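27 Apr 2024

Shelf sag, continued from the March entry. Goal is still a usable rule for how much static load a cubby shelf takes before the deflection bothers anyone, and how much of that deflection stays after the load comes off. The March numbers were no good. I had the dial indicator clamped to the same bench the sample was resting on, so I was measuring the bench too.

General type in question is the open white cubby unit, square compartments, thin dividers.
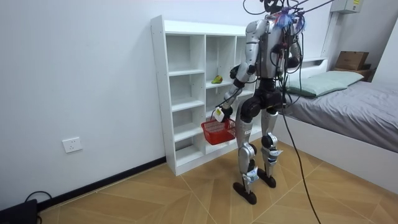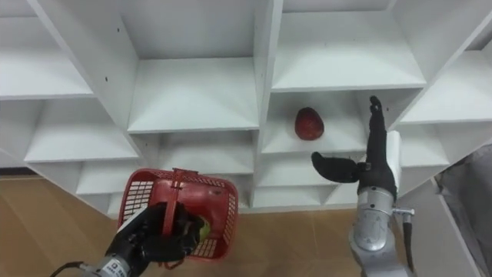 Samples. Two boards from the Kunell offcut bin, both white faced, same nominal thickness. Board K has a particle core. Board M is the honeycomb type from Matoušek, paper core with a solid rim. I weighed both before starting and wrote the weights on the underside in pencil. Please don't wipe them off.

Setup. Two steel rods as supports, span 300 mm between centers. Indicator now hangs from the wall bracket and touches nothing that carries load. Tip sits on a small glued-down square of brass shim so it doesn't dig into the facing. Load is the old Starnard calibration weights stacked on a felt pad at midspan. Felt compresses, but the indicator reads from below, so it drops out.

Zero check: left the indicator on unloaded board K over lunch. It wandered by less than one division. Good enough. The heating was off, which probably helped.

Short-term run. Loaded K in steps, read after each step had settled, then unloaded in the same steps. Up and down curves nearly overlap until the last two steps, where the return curve sits a little high. Same pattern on M, except that M is stiffer than K at the low end and then goes soft. I think the facing starts to dimple under the pad before the core does anything. Pressed a fingernail into the same area afterward and it gave slightly more than it does near the rim. Should repeat with a wider pad.

Long-term run. This is the one that matters. Load left on for 96 hours, readings morning and evening. K crept fast at first and then slowed down, the usual shape. Plotted against log time it is close to a straight line after the first evening. M crept less overall but has a step in it between two readings that I can't explain. Either something slipped at the rim or somebody bumped the bracket. The indicator base had a fresh scuff on it, so I lean toward the bracket. Throwing out that run.

Recovery on K: most of the sag came back within the first hour, some more overnight, and the rest appears to be permanent. Not measured for M for the reason above.

Note on end conditions. Rods give a simple support. In a real unit the shelf is pinned or screwed at the ends and gets some restraint from the divider, so real sag should be smaller than ours. How much smaller depends on the fixing. Bratovico's data sheet assumes full fixity, and I don't believe that for any screw going into the edge of a particle board. Treat our figures as the upper bound and theirs as the lower.

Also tried fatigue, briefly. 1,000 cycles with the cam rig on a spare strip of K, light load. No visible change, no change in stiffness beyond reading error. The cam follower squeaks and wants grease.

To do
- repeat M long run, bracket taped off
- wider pad, both boards
- make up one sample with screwed ends, real divider stock
- log humidity this time - the cheap meter is in the second drawer and needs a battery
- return the brass shim offcuts to the metal shop

Raw readings are in the green binder, after the adhesive tests. Units are indicator divisions, not millimeters. Conversion is on the inside cover.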